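From: Inès Chauvin
To: Hudton repair list
Subject: Re: Drives in the blue brackets

On Sunday Sylvain Lecomte wrote:
> I've got 7 of the old towers from Grivarmont to strip before the
> end of March. The drives sit in blue plastic brackets and I can't
> tell whether the bracket stays in the case or comes out with the
> drive. Don't want to snap one. Is there a screw I'm missing?

Sylvain,

On the ones I've done the bracket comes out with the drive. Lay the tower on its side with the panel off and unplug the data and power cables at the drive end first. Then work the blue latch and draw the lot out straight. I found no screw, only the plastic holding it, so go gently with the tabs — they get brittle.

Two pictures from the bench:

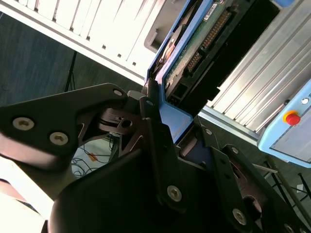
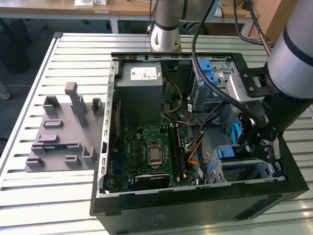

First: drive in its blue bracket, circuit board showing. Second: tower on its side with the panel off.

Once it's out, the bracket flexes off the sides of the drive. Keep it with the case if the machine is going on to someone else. Noémie Rey was asking for spares last month and I had none to give her.

Leave the memory and the power supply where they are for now. Timothée wants to test the boards as they stand, and he has some 349 on his sheet already.

If a latch won't move, stop and bring the tower over. I'm in after 9 most mornings.

Inès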